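4/25/22, bench notes, Stever bay

Question for the week is the same one Montoya put on the whiteboard: can the two-arm rig do a chore a person would hand off without standing over it. Picked flat-pack furniture because everyone in the building has done it and has an opinion. Work is a white molded top with pole legs, on black sheeting over the tile.

Controller is still the Castia build from before the move. Did not touch the gains. Grip force limit is at 9, same as last month's towel runs, so the two logs can be compared.
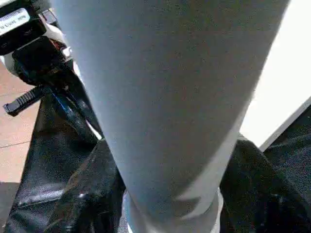
Regrasping is where the time goes. A person shifts a part in the hand without thinking. The rig has to let go, back off, look again and close, and each look costs us. The Stundiment planner handles the backing off well now. It is still too cautious on the close, and I would like to try a shorter approach distance before we blame the vision.

Log for the session is 3,522 lines, more than 17 of them flagged as contact warnings. Have not sorted which are real. Filter script is in the shared folder under Stever/tools.

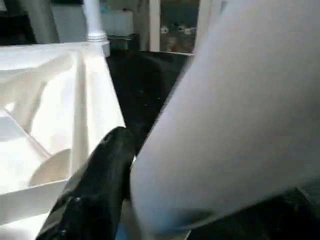
Would a softer fingertip fix the slipping on molded plastic?
Partly. It helps on flat faces, but ribs and rims need a better choice of grasp point, and that is a planner job.

Compared notes with the shop side. They want bin sorting and wiping down benches first. Wiping is close to usable if the bench is clear. Sorting works on parts the system has seen and falls apart on mixed hardware. Assembly sits well behind both, mainly for the two-handed steps, where one arm holds and the other has to line something up against it. 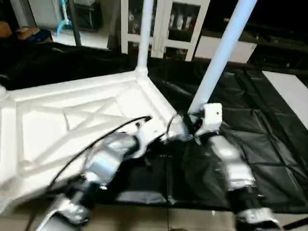 How soon could a household leave a job like this to a machine?
Years off, in my view. A supervised shop with fixed parts could get there much sooner.

To do before May: shorten the approach, rerun with 2 grasp candidates per part, re-tape the sheeting. Ask Castia about the timeout on the left arm.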